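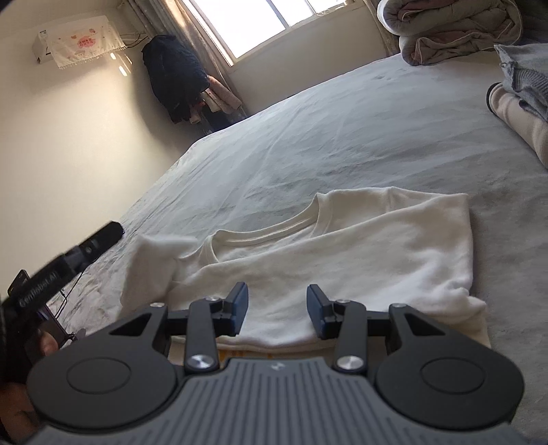
White long-sleeved top on the bed, hem folded up over the chest. Fingers open, blue pads.

1/ Notes from comparing two sets of fingertip pads on the hand-held gripper. Same body, same linkage, pads swapped between runs. Task is folding a long-sleeved top on a soft bed, which is harder than a table as the surface gives.

2/ Set A is the Vurnus pad, shore rating on the soft side. Set B is the Seltis, stiffer, with a finer texture. 111 folds in all, split as evenly as an odd number allows.

3/ Main failure with Vurnus: the pad grabs the sheet as well as the shirt. 11 double picks, most of them at the hem. Seltis had 3, but it dropped the sleeve more often when I pulled sideways.

4/ Approach angle matters more than I expected. Coming in flat along the sheet, both pads do well. Coming in steep, the tips press into the mattress and the fabric slides out as they close.

5/ Camera: the wrist view loses the near edge of the garment behind the gripper body once you get close. I moved the Zatard mount back by 5 mm. Slightly better – still not enough for small collars.

6/ White fabric near a bright window is a poor combination. Auto exposure hunts and the fold lines vanish. Locked exposure for the second half and labelling got much quicker.

7/ Keeping Seltis for shirts, Vurnus for anything knitted. The Beaudoin pads arrive in February and will get the same top, same bed, same fold order. Raw counts go up once I've rechecked the sleeve drops.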